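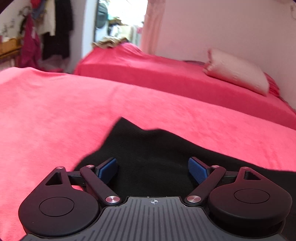
Two Urholm hand-held grippers were reviewed on laundry work in a furnished bedroom. Each session ran for 30 minutes, and Durán and Mets wrote up the notes separately.

Figure 2. Hand-held gripper with blue finger pads, at a bed with a red fleece blanket.

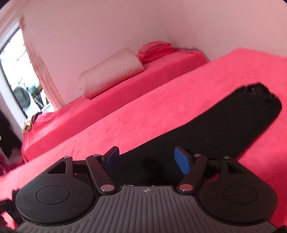
4.2 Handling of small garments

Socks were the hardest items in the kit's task list. A single black sock can be lifted between the pads – pairing needs a second gripper close by.
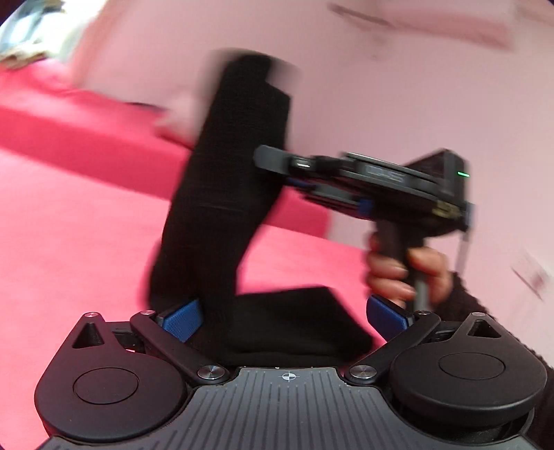 Both reviewers found the handle comfortable for over seven sessions, but asked for a softer trigger.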